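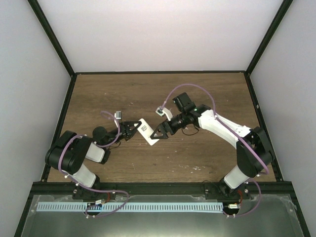 Fig. 1. White card with rounded corners and a small printed block, on a wood-grain work surface.

Unit 4: Cards, labels and small flat stock

Read this before the April lab. The session covers plain cards and how they are sorted, stored and labeled. Bring a soft pencil and a ruler.

Terms

Face: the side that carries the main printing.
Block: any group of printed lines set close together. In Fig. 1 the block is on the upper half of the face and too small to read at this distance.
Corner: square or rounded. Rounded corners bend less in handling and are easier to feed into a sleeve.
Lie: the direction a card rests in relation to the table edge. The card in Fig. 1 lies on the diagonal. For sorting, turn cards so the long side is parallel to the table edge.

Working on a table

Clear the surface first. A white card is easy to find on brown wood and easy to lose on white paper, so do not cover the table with printer paper. Pick cards up by the edges. Sliding a card across the table scuffs the back, and dust under it will mark the face of the next card in the stack.

Sorting

Sort by size first, then by corner type, then by printing. Cards with no printing go at the back of the box. Do not use rubber bands. The Plimura boxes hold 16 sleeves each. Write the box number on the short end in pencil.

The practice set is listed in the course catalog under Sistura, item 2844. Please return it complete.

Homework

Take four cards from home. For each one, record the length and width, the corner type, and where the printing sits on the face. Do not copy down account numbers or other private details. Hand the sheet to Úna Ní Mhurchú at the start of lab. Questions about the boxes go to Senad Angelovski.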